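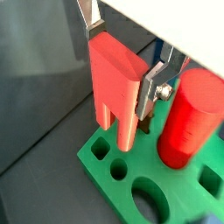 I've been stuck on the downstairs bathroom since July and I need other people's eyes before I buy paint. The tub and the tile are staying. They're the original green, kind of a bright kelly-ish green, and I love them and I'm not ripping them out no matter what my sister says. What I can't settle is the walls. I keep coming back to a salmon pink, pretty much the pink of that block over the green board, which to me looks fantastic together. My husband says it'll be like brushing his teeth inside a watermelon. The room is small, 70 square feet, one window facing north, white ceiling. Has anybody lived with pink and green for more than a month? Did you get sick of it?

— tubside_manner

---

**grout_expectations** wrote:

I have! Mine is the reverse, pink tile and green walls, going on my second house with it (yes I did it twice on purpose). You don't get sick of it. You stop seeing it, same as any color, and then somebody comes over and yells from the bathroom and you remember.

My only warning is north light. It makes pinks go gray and a little sad, like old lunch meat. Go warmer than you think you need. Salmon is a good call for that, way better than a baby pink. Paint a big piece of poster board and move it around the room for a few days before you commit.

---

**plainvanilla_pete** wrote:

I'll be the bad guy. Don't do it. Green tile is already the loud thing in the room. Give it a quiet wall, cream or a soft white, and put your pink in the towels. Towels you can change on a whim. Four coats of primer later you'll wish you had listened.

Also colors that look great on little things don't look the same floor to ceiling. A block of pink is cute. A whole wall of it bounces onto your face in the mirror and everybody looks sunburned.

---

**tubside_manner** wrote:

Pete, I respect it, but cream is what's on there NOW and it makes the tile look like a hospital in a movie from the seventies. The green goes kind of sickly next to it. That's the whole reason I started this.

The poster board thing I will do. I only did those little peel and stick squares and I had them all over the place like band-aids.

---

**second_coat_sally** wrote:

Which brand are you looking at? I did a hallway in Vindo's Pirnia line, they have one called Mama that's a salmon sort of pink, and it's held up great to kids and a wet dog. It isn't cheap. I paid $142 for what I needed including the primer, and that was with a coupon. Coverage was very good over a dark tan, two coats and I was done.

It does dry darker than the chip, so don't panic but also don't go by the chip.

---

**plainvanilla_pete** wrote:

Cream comes in more than one kind. If yours is turning the tile sickly it's a yellow cream. Try one with a drop of red in it. That gets you most of the way to what you like about the pink without, you know, the pink.

---

**grout_expectations** wrote:

Pete that is just pink with extra steps lol

---

**mildew_and_me** wrote:

Can I be boring for a minute? Everybody is talking color and this is a 70 square foot bathroom with one window. What's your fan like? I put a gorgeous color in a bathroom that size, flat finish because I liked how chalky it looked, and by the next spring I had spots in the corner above the shower. Had to wash it all down, prime it and start over. Get a satin or a real bath paint and spend the money on the fan first. Mine was $187 and I put it in myself in an afternoon, swapping it for an old one in the same hole. If there's no wiring up there already then that's a different conversation and you want an electrician.

---

**tubside_manner** wrote:

Not boring, thank you! The fan is... a fan. It makes noise. I held a square of toilet paper up to it last night and it dropped straight in the sink, so I guess that's my answer.

Sally, is the Pirnia one satin? I looked at the store here (Duda, the hardware place, not the lumber place) and they only had the chips, no sample cans. They said they could order one in. I'd budgeted $200 for the whole thing, paint, rollers, tape, all of it, and now there's a fan. Hmm.

---

**second_coat_sally** wrote:

Mine was eggshell but I'm pretty sure they'll mix it in satin. Ask at the counter. And have them do you a quart and skip the sample can, because a quart will do your poster board AND the wall behind the toilet, and that spot tells you everything.

On the budget, you may not need as much as I bought. My hallway was a lot more wall than you've got, and yours is tiled partway up, right?

---

**tubside_manner** wrote:

Yep, tiled up to my shoulder, all the way up in the tub part. So it's really only a band of wall at the top. I hadn't thought of it like that.

---

**plainvanilla_pete** wrote:

Oh. Well that changes things. I was picturing four full walls of it. A band of salmon over green tile is something else, that could be kind of nice. I'd still keep the door and the trim white so there's someplace for your eye to land.

Not a full surrender. I'd do cream.

---

**grout_expectations** wrote:

Screenshotting this.

I'm going to disagree about the trim though. I did white trim the first time and the color looked chopped up. Second house I ran the wall color right over the trim and the window frame and it feels bigger. A gloss on the trim, same color, satin on the wall. My favorite thing in the house.

---

**mildew_and_me** wrote:

Same color on the trim is a pain when you go to sell, just saying. But it does look good. And please scrub the walls before anything goes on them. Hair spray alone will make paint slide right off, ask me how I know.

---

**tubside_manner** wrote:

We're not selling, they'll have to carry me out past the green tub.

OK so here's where I am. Fan first. Then a quart of the salmon, poster board, a few days of looking at it morning and night with the light on and off. Trim I'll decide after. Husband has been told about the band thing and has gone from "watermelon" to "we'll see," and I'm counting that.

One more question while I have you all — shower curtain. I have a plain white one and a striped one with some mustard in it. Is mustard too much?

---

**plainvanilla_pete** wrote:

Yes.

---

**grout_expectations** wrote:

No!! Put the mustard up. And post it when it's done, I want to see the corner by the window.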